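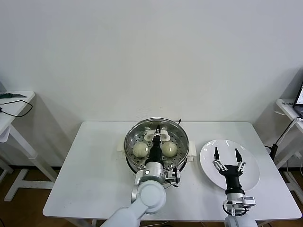
Pradano, 25 June 2026

The residents' lunch at Adel House will move to the larger ground-floor room from the start of next month. I have helped to run the lunch for nine years, and the following notes are offered to those who attend, and to anyone who may wish to set up something similar in their own building.

The lunch began in December with one table and a borrowed kettle. Meifang Han proposed it after a winter in which several neighbours on the upper floors had been seen very little. The charge was set low and has been raised only once. The present price is to remain in place until the end of the year, and those who would prefer not to pay may continue to eat without giving notice.

Food is prepared on the premises or brought from home. Steamed buns have been a regular part of the meal from the first month, as they keep well under a lid and suit those who find bread hard to chew. Soup is served first. Wendell Benavides has asked that the soup be less salty, and this has been agreed.

The new room seats 27. It has a level entrance from the courtyard, which the old room did not, and a door wide enough for a wheelchair. The building's owners have granted 400 towards chairs with arms. Two of the old benches will be kept for the courtyard – they are sound, although the paint is poor.

A question was raised in the spring about whether places should be booked. My own view is that they should not. Many of those who come decide on the morning itself, according to how they have slept, and a list would turn some of them away. Jianhua Cheng takes the opposite view and has put it fairly. For the present, the door will stay open and late arrivals will be served what remains.

Requests for lifts should be made to Yutong Lü by the evening before. Coats may be left in the side passage, where new hooks have been fitted.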